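Section 7: Getting Your Troupe Ready in the Gunine Stage Planner

1. Open the Troupe tab and type in your company's name just as you'd like it on the program (Drellska Folk Theater, say), then add your players one at a time. Take your time, there's no rush at all!

2. Choose your hall and check the seat count. The Tavdale hall comes already set at 2360, balcony included.

Note: Singers who also play an instrument need to be entered only once. 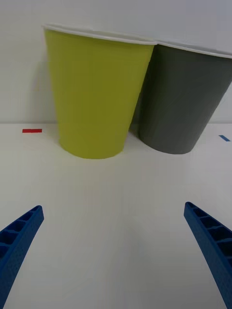 3. Press Save Running Order, and wait for the green tick before you close the window.

Caution: Changing halls after this step clears your scene timings, so do print them first.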